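Comparing grippers at the Pollock bench
Photos and notes by Qistina Sembiring, June 2021

Welcome to another of our bench galleries, and thank you to everybody who wrote in after the last one (I am still working my way through the mail, so please be patient with me). We spent a good part of the spring putting two sets of gripper fingers through the same chores, the older Nurkine pair and the newer Wisari pair, and I promised I would put up a little something for the people who have been following along from Bretovlow and couldn't make the trip.

Fraser Mackay set up the chores, and he kept them plain on purpose - pick a thing up, carry it to another part of the table, set it down without dropping it or shoving its neighbor. Every session is 20 attempts, and we have now run 16 sessions on each set of fingers. Martim Meireles did the logging, which is a bigger job than it sounds, and I owe him several lunches for it.

My own feeling, for whatever it is worth, is that the choice of finger matters most with thin, round things. A mouse is a friendly shape and both sets do well with it. A marker lying on its side is another story, and Jean Cairns and I had a long and very enjoyable argument over whether the arm should come down slower or the fingers should close slower. We tried both in May, and closing slower won by enough that Jean bought the coffee.

The wrist camera view is the one the controller works from, and it's the one I like best for comparing notes, with both fingertips always in the shot.
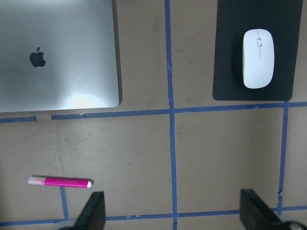
Fingers wide open, with the marker off to the left and the mouse up on its pad. Blue tape marks out the sections of the table.

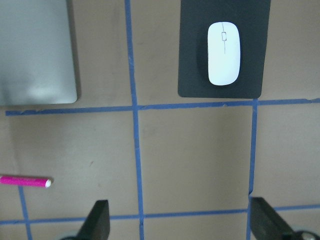

Another look from the wrist, again with the gripper open. The section straight ahead is bare, and the pink marker comes in from the left.

Can I run the same comparison with a different arm?
You can, as long as the fingers bolt onto your wrist plate and the controller lets you set the closing speed. Keep the speed and the objects the same for both sets, and run at least 20 attempts with each before you decide which you prefer.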